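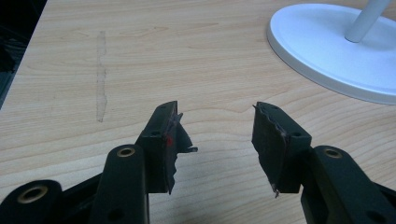

Plorkel needs examples the way a toddler needs snacks, and our job at Pruraswood this season is to keep them coming. The recipe is simple enough: one person holds a gripper, does something ordinary at a desk, and lets the system study how it went. The target is 2,000 demonstrations. We have 265. Most of the budget talk has been about storage and labeling, but the part that worries me is rubber. The pads on both fingertips are torn, the left one is peeling out into a jagged point, and the right one has a little frayed strand hanging off its bottom corner. Somewhere in the project plan these are listed as "precision contact surfaces." I wrote that line, so I have only myself to blame.

A few notes for anyone joining the gallery partway through.

The open grip is the start position. Every demonstration begins with the fingers apart over the desk, and 39 of our early ones had to be thrown out when the person holding the gripper began with it half shut. Plorkel learned to be timid. We have all worked with someone like that.

New pads are on order from Harb, who promised them in March and have since promised them 5 more times. Lultetti, our partner on the labeling side, has asked whether worn pads should get their own tag. Yes, please — and a sympathetic one.

Teaching sessions go on in the meantime. Bring your own coffee, keep it off the desk, and open the fingers all the way before you start.

Page updated September 11, 2023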